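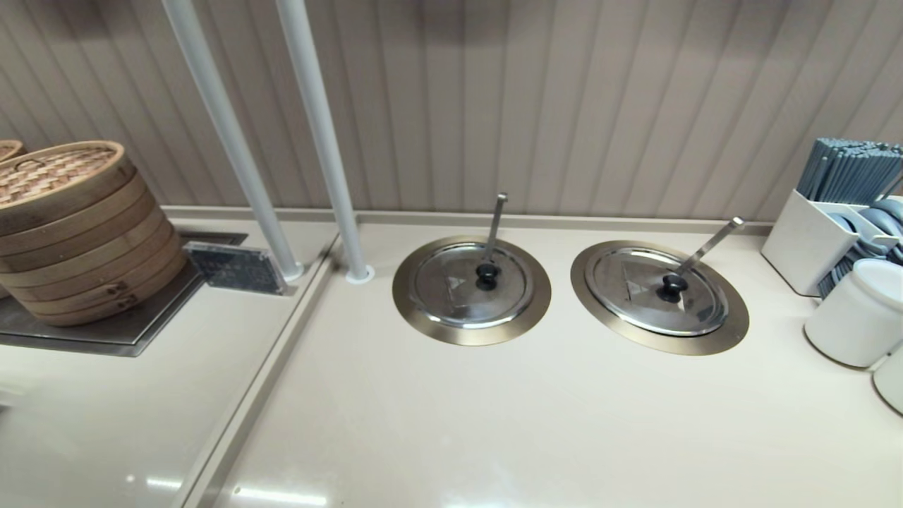
自助早餐台的补汤、补蒸笼、补餐具,现在机器人到底能不能接手?

提问者:早班五点半

我在一家酒店管早餐,138间客房,旺季自助早餐最忙的时候集中在八点到九点那一个小时。老板六月去看了个展,回来就一直念叨要上机器人,说有家叫 Kolach 的公司可以做“早餐台无人值守”,报价单都要来了。

我对这事基本不信,但是又怕自己是外行,说不过他,所以来问问有没有真正用过的。

我们的热食台是很普通的那种:一头放竹蒸笼,几层摞着;中间是嵌在台面里的圆形汤炉,一个粥一个汤,不锈钢盖子,盖子边上有缺口,勺子插在里面;另一头是餐具盒,筷子竖着放,前面是勺子。早班的人要做的事大概是这些:粥少了换桶,汤勺掉进去了捞出来,蒸笼空了撤下来换满的,筷子勺子随时补,台面上滴了汤马上擦,客人把盖子放歪了扶正。

对方发来的演示视频我看了好几遍。机械臂揭一个盖子,放到旁边,再盖回去,配了音乐,画面是加速的。老板觉得很厉害。我看完的感想是:揭盖子这件事客人自己就会做啊,我要它揭什么盖子?

想请教几点。一是补餐具和换蒸笼这种活,现在有没有哪家是真的在营业时间干的,展台上的不算。二是客人在旁边走来走去,小孩伸手去够,安全上怎么处理。三是如果都不行,有没有哪一小块是可以交给机器的,我好给老板一个台阶下。

另外,别跟我说送餐机器人,那个我们有两台,能送,也经常堵在电梯口。

回答者:拆过三台又装回去

做过几年餐饮设备的售后,后来转去做集成,算是半个业内。先说结论:你这张清单里的活,营业时间当着客人的面去做,我没见过一家做得住的。见过试的,试完都撤了。

拿你觉得最简单的揭盖子来讲。盖子是抛光不锈钢,顶上的灯一照,反光一条一条的,深度相机对这种表面很头疼,点云经常缺一大块。中间那个小圆旋钮倒是好抓,可盖子边上还有个勺柄从缺口里伸出来,往上提的时候稍微偏一点就会带到勺子,勺子一翻,汤就出来了。人做这个动作是靠手感让一下的,机器要做到同样的事,得有力控,还得知道勺柄现在靠在哪个方向。客人每盛一次,勺柄的位置就变一次。演示视频里的勺子多半是摆好的,你可以去问他们,勺子换个方向还能不能揭,看他们怎么回你。

蒸笼更麻烦。竹编的东西每一只都有点变形,用久了边会翘,摞起来之后层与层之间不是严丝合缝的。整摞搬,重心高;一层一层搬,手爪夹紧了竹圈会瘪,夹松了会滑。里面还有蒸汽,镜头一起雾什么都看不见。我们当年做过一个样机,用的是 Skovmont 的臂,在实验室里拿空蒸笼跑得还行,装上包子就开始出问题。每只重量不一样,包子还会往一边滚。

筷子这个事,外人都以为好办,一把抓起来插进去嘛。一把筷子在盒子里是散开的,互相靠着,你要把新的一把塞进去,得先把旧的拢一拢。拢这个动作我到现在没见哪个机器做得利索。勺子是叠着放的,勺头套勺头,排成一溜,单抓一只容易,往上叠很难,叠歪了整排往外滑。掉地上一只就要碎,碎了还得叫人来扫。

安全那块,协作臂降速之后理论上可以和人共处,可降了速,换一只蒸笼要多久你自己掐表算。客人不会等它。加围栏的话,你那个台子也就不叫自助台了。而且它手里拿的是热粥热汤,臂碰到人会停,粥可不会停,这一条很多销售是不讲的。

费用方面不好讲得太细,给你一个我经手过的数:一台固定工位的设备,光是每个月的维护服务费就是375欧,设备钱另算,食品级的手爪耗材再另算。你拿这个去对比一个早班钟点工,看看老板怎么想。还得有人每天拆洗手爪,拆洗的人也是要付工资的。

能给老板的台阶有两个。一个是液位和重量监测,汤炉下面加称重,粥低于多少就往后厨发提醒,这个技术很成熟,便宜,也不碍事。我装过 Usman 的一套,误报有一点,主要是客人把盘子搁在台面上引起的,调一调阈值就好了。另一个是后厨的洗碗线,餐具分拣现在有能用的机器,前提是你的量够大。138间房的店我估计够呛,可以先去问价。

还有,签任何东西之前,要求对方在你自己的台子上,用你自己的蒸笼和勺子,连续跑60分钟,不加速,不换人,旁边站两个人走来走去。肯来的再往下谈。我提过这个要求四次,来了一家。

回答者:Ivarberg用户甲

楼上说得太绝对了吧。我们公司食堂去年上了一台 Ivarberg 的打粥机,用得挺好的,早上排队明显短了。技术每年都在进步,你现在不上,过两年同行都上了就晚了。建议楼主还是听老板的,老板看得远。

评论

早班五点半:请问你们那台是把碗放进去,从出口打粥出来那种吗?还是真的从开放的台子上盛?

Ivarberg用户甲:是放碗按按钮的那种。

早班五点半:那就是个大号的饮料机……我们这边粥是客人自己拿勺盛的。

拆过三台又装回去:这种机器我不反对,东西是好东西,就是别叫机器人。它之所以能用,是因为把勺子、盖子、敞口的锅都取消了。楼主如果愿意把热食台整个改掉,那是另一个问题,竹蒸笼肯定是不能留了。

回答者:退了休的厨师长

不懂机器,讲一点台面上的事。

你那张清单看着是六七样活,其实早班的人是一趟走下来一起做的。手里端着新蒸笼过去,眼睛看见勺子不够了,放下蒸笼顺手把盖子扶一扶,擦一把,回去的时候带走空的,再把勺子拿来。你要是把这些拆开,一样一样问机器能不能做,就算每样都说能,凑在一起也不是那趟活。我带过的新人,前两个礼拜就是学这个走法,动作本身半天就会了。

我们那家酒店也试过一回自动化,好几年前了,在台子上装了个摄像头看菜量,屏幕放在后厨。头几天大家新鲜,后来没人看,因为传菜的人走过去瞟一眼比看屏幕快。后来屏幕拿去放排班表了。上面那位说的称重提醒,我觉得要看你们后厨离餐厅多远,隔着一层楼的话有用,就在隔壁的话没必要花这个钱。

真想省人手,先把台子理一理。餐具盒换大一号的,或者备两个一样的,空了整盒端走换满的,别在客人面前一把一把地补。蒸笼别摞太高,客人够不着上面的,也揭不利索,揭开了还不知道盖子往哪放。粥桶在开餐前就备好第二桶,保温,到点直接换。我们这样改完,高峰那一个小时腾出了半个人,花的钱是买餐具盒的钱。

评论

早班五点半:餐具盒备两套这个我明天就弄,谢谢。

路过的采购:我们厂的车间食堂,1,000人吃饭,也被推销过类似的东西。我们让对方来现场跑,第一次说设备在海关,第二次说工程师在出差,后来就没联系了。不是针对哪一家,这种事挺普遍的。

早班五点半(补充更新):把现场跑60分钟的要求发给 Kolach 了。对方回复说可以安排,但需要我们“提供标准化的餐具和蒸笼”,并且测试期间该区域不对客人开放。我把回复原样转给了老板。他说再看看。称重提醒那个他倒是有兴趣,我们后厨在楼下,正好隔一层。有装过的朋友麻烦说一下,汤炉是嵌在台面里的那种,称重是装在炉子下面还是要把整块台面拆开?

拆过三台又装回去:看炉子底下有没有检修门。有门就从下面装,半天的事。没有门要先开门,石材台面的话找原来做台子的人来开,别让装传感器的师傅动手。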